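September
Reviewed by Seren Skyrme, Residents' Equipment Panel

Provero worktop care kit: review after one season of use

The Provero kit is sold for the cleaning and sealing of stone and stone-effect worktops in shared kitchens. It consists of a spray cleaner, a tin of sealing paste, two cloths and a plastic scraper. The panel bought four kits at the full price and placed them in the communal kitchens at Llewellyn House, which between them serve 80 households. The maker had no part in the review.

Cleaning

The spray performed well on grease and on dried sauce. Tea stains needed a second application and a wait of five minutes. The scent is mild and had gone by the time the next group came in to cook. Cledwyn Gwynne, who oversees the kitchens, recorded 1,053 uses of the spray across the season, and the last bottle was still a quarter full when the records closed.

The instructions advise testing a hidden corner first. We endorse this, particularly on speckled finishes, where a dull patch can go unnoticed until the light changes. 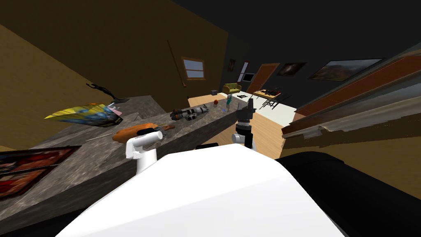 Grey marble-textured worktop with a speckled surface.

The sealing paste is less easy to recommend. It must be spread thinly, left for half an hour and then buffed by hand, and the leaflet does not say how thin is thin enough. Our first attempt left smears which took most of an afternoon to remove. Dehua Dai obtained a better result with a barely damp cloth – a method the leaflet does not mention – and the remaining kitchens were treated in that way.

The scraper is sound, although its edge had begun to curl by the end of the season. Replacement scrapers are not sold separately.

Handling and storage

The trigger on the spray is stiff. Two residents with arthritis found it tiring and returned to the Demero bottle they had used before. The tin lid is also difficult to lift without a coin or a spoon handle. Both parts fit comfortably on a shelf 20 centimetres deep.
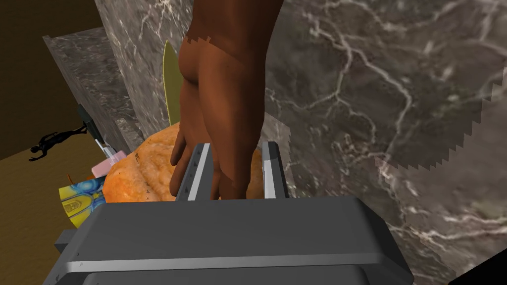
Recommendation

The panel approves the spray for general use and will order it again. The sealing paste may be used by staff who have been shown the method, and a printed sheet will be kept with each tin. We do not advise buying the full kit where only the cleaner is needed. Comments on this review should be sent to Noel Tiongson at the estate office.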